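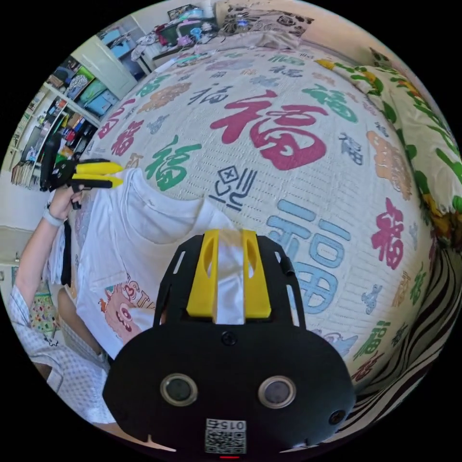 My grandmother's letters and leaflets from the independence years have been in a biscuit tin since before I was born, and I'd love to show them at our anniversary evening in December, but they crack when I open them. What do I do?

Home Kitchen Closets Paper & Photos Workshop
7th April | By Wekesa Rugemalira
Print this page | E-mail to a friend

First of all, good for you for keeping them! Leave the folded ones folded for now. Brittle paper will often relax if it spends a few days in a slightly damp room (a bathroom shelf well away from the shower is fine), and then you can ease each sheet open with clean, dry hands. If a fold still fights you, stop there and ask a paper conservator.

Take out any paper clips and rubber bands, and please, no tape on the tears – I once spent a whole weekend regretting a roll of it. Slip each sheet into a clear polyester sleeve, and put the leaflets in a separate folder from the letters, as cheap newsprint stains whatever it touches. Pencil the name and year on the folder, never on the letter.

I did 38 of my uncle's letters from Kariuki this way, 3 evenings at the dining table, and they now live flat in a box under the spare bed. The attic gets far too hot.

For the evening itself, put color copies on the display boards and let people handle those as much as they like. Keep one or two originals under glass, out of the sun, and take them home with you that night.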